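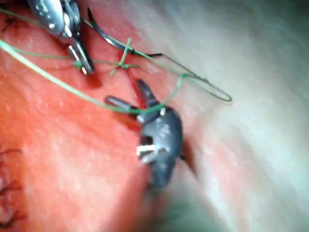 Green suture thread at the jaws of an instrument, close to the tissue surface.

The scrub nurse had worked at the hospital in Wilwood for eight years before she asked to move to nights. She did not want her name used, but she was willing to talk about the schedule, which she says most people get wrong.

"They think the hard part is staying awake," she said. "Staying awake is fine. The hard part is ten in the morning, when you're home and the neighbor starts mowing."

She lives in Trolberg, 77 miles from the hospital, and makes the drive four times a week. In December she rented a room near work for the snowy stretch and found she slept better there than in her own house.

"It had one window and I taped cardboard over it. I slept six hours straight. I hadn't done that in years."

Her meals changed too. She eats a full dinner before she leaves home, soup at 2 a.m., and toast when she gets back. She quit coffee after midnight and says the first week of that was miserable.
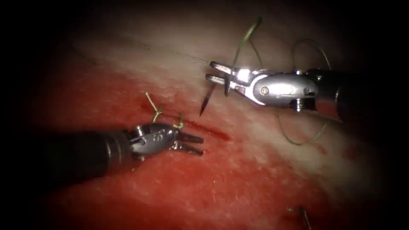
Two instruments at work, with a short dark-red line in the tissue between them.

The pay difference helped her decide. So did her mother, who needs rides to appointments during the day. On a night schedule she can do the driving herself, though it means going to bed late.

"I'll do an appointment at nine and be asleep by noon. You can't do that two days in a row. I tried."

She has less to say about her social life. Her bowling league in Trolberg met in the evening, and she dropped out. She still sees two of the women from the team for breakfast, which for her is supper.

Asked whether she would go back to days, she took a while to answer.

"If my mother didn't need me, maybe. I like the quiet, though. I know everybody on nights. On days I knew faces."

She had a shift that evening and wanted to lie down for 90 minutes before the drive.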